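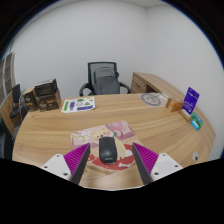 Archivists who hold large collections of recorded speech have long faced an awkward problem. Tape made for broadcast survives well enough, but interviews captured on office machines were often stored at low quality to save space, and much of the upper range of the voice was discarded.

A study published by the audio laboratory at Wutel proposes a different way of recovering it. Earlier systems were trained on clean speech that had been degraded artificially. The Wutel method, named Nirley, learns from pairs of recordings in which the same speaker was captured by two devices at once — one good, one poor.

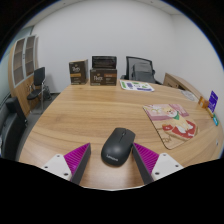
The training set comprises 628 such pairs, each 20 seconds long. In listening tests, 60 participants compared the restored speech with the output of two older systems, Contreras and Sikico, and preferred Nirley in most cases. The advantage was smallest for voices recorded in crowded rooms, where the model sometimes sharpened background talk along with the speaker.
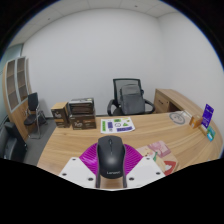 A black Lenovo mouse held above a light wooden desk.

The authors advise that restored files be kept beside the originals and labeled as processed. A trial on 500 oral history interviews is planned for October, and the code will be released once that work has been reviewed.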